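Why Do RC Cars Have Springs?
A page for kids who race (or want to)
by Rezaul Siriwardena, Prultham Junior RC Club

OK so last time we did batteries. Today, springs and shocks. Lots of you asked. Lets go.

First, a quick test. Get a toy car with no springs. The cheap kind, wheels stuck right on the body. Push it fast over a bumpy rug. What happens? It hops. It skips. Maybe it flips over.

Now think about a car that is hopping. Are its tires touching the ground? Nope. Not all of them. And a tire in the air can't do anything. Can't steer, can't brake, can't push the car along. It's just spinning up there.

So that's the big job of suspension (say it: sus-PEN-shun). Keep the tires on the ground. Everything else on this page comes back to that.

What's in there?

Take the body off an RC buggy and look near a wheel. You'll find an arm that swings up and down. The wheel is on the outside end. The inside end is on a hinge pin. Then there's a thing like a fat pen with a spring around it, going from the arm up to a tower. That's the shock.

Really it's two things doing two jobs.

The spring holds the car up. Hit a bump, the wheel goes up, spring gets squashed. Then it pushes the wheel back down again. Easy.

The fat pen part is the damper. It's full of oil. Inside is a little round piston with tiny holes in it, and when the shock moves, the oil has to squeeze thru the holes. That takes effort. It slows everything down.

Why slow it down? Try this. Hang a spring from your finger with something small on the end, like an eraser. Pull it and let go. Boing boing boing boing. Goes on for ages. A car with springs and no oil does the same thing, bouncing all the way down the straight. You don't want that!

Thick oil, thin oil

Honey and water. Stir both with a spoon. Honey is harder, right? Shock oil comes in thick and thin kinds too.

Thick oil = slow shock. Good on big jumps, car lands and doesn't slap the ground.
Thin oil = quick shock. Good on lots of small bumps.

Cold days make oil thicker. We race in April and some mornings are freezing, then by lunch the car feels totally different. Same oil! So if your car drives weird in the afternoon it might not be you.

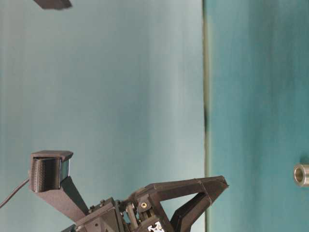
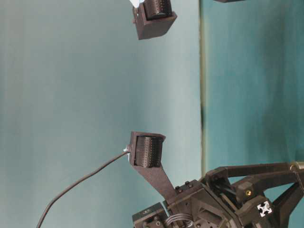
Soft springs, hard springs

Springs come in colors so you can tell them apart. Careful tho, every company uses its own colors. A red Dremine spring is not the same as a red Ternunov spring. Check the packet. I got this wrong for a whole season.

Soft spring: the wheel moves easy. More grip on bumpy dirt. But the car leans a lot in corners.

Hard spring: wheel doesn't move so easy. Car stays flat and feels quick on smooth carpet. On bumps it skips around, like the toy car on the rug.

How do you pick? Look at the track. Bumpy, go softer. Smooth, go harder. Then drive it and see. Change ONE thing at a time or you won't know which thing helped.

How low should it sit?

The gap under the car is called ride height. My own buggy, a Majumder, sits at 28 mm for dirt. To measure, lift the car a bit and drop it on the table so it settles. Then check the gap under the middle.

Too high, it tips over in corners. Too low, the belly scrapes. You change it with the collar, the ring on top of the spring. Wind it down, car goes up. Wind it up, car goes down. Do the left and right sides the same amount.

(Winding the collar does NOT make the spring harder. Kids tell me this every week. Grownups too. It only changes the height. To get a harder spring you have to put in a harder spring.)

A thing to do at home

You need: your RC car, a ruler, a table.

Turn the car off first.
Push down on the front with your flat hand. Let go.
Watch. Does it come back up smoothly and stop? Great.
Does it bounce a few times? Oil may be low, or too thin.
Does it stay down? Something is sticking. Look for dirt in the hinge pins, or a bent pin.
Now do the back.
Last, drop the car from as high as your ruler is wide. Just a small drop. It should land with a soft thud and no hop.

Write down what you saw. A notebook is the best tool you can own and it costs less than a spring.

Words to know

Suspension: the parts that let wheels move up and down
Shock: spring and damper together
Damper: the oil part
Piston: little disc with holes, lives in the oil
Ride height: the gap under the car
Collar: the ring that changes ride height

Questions kids sent in

Do real cars have this? Yes, same idea, way bigger. Trucks too. Bikes sometimes.

Can I use cooking oil? No! It goes gross and it can wreck the rubber seals. Get silicone shock oil, a small bottle lasts a long time.

My shock leaks, is it broken? Probably just a worn seal, the little rubber ring at the bottom. Ask a grownup to help, it's messy. Put a towel down.

Next page is tires. Bring your notbook.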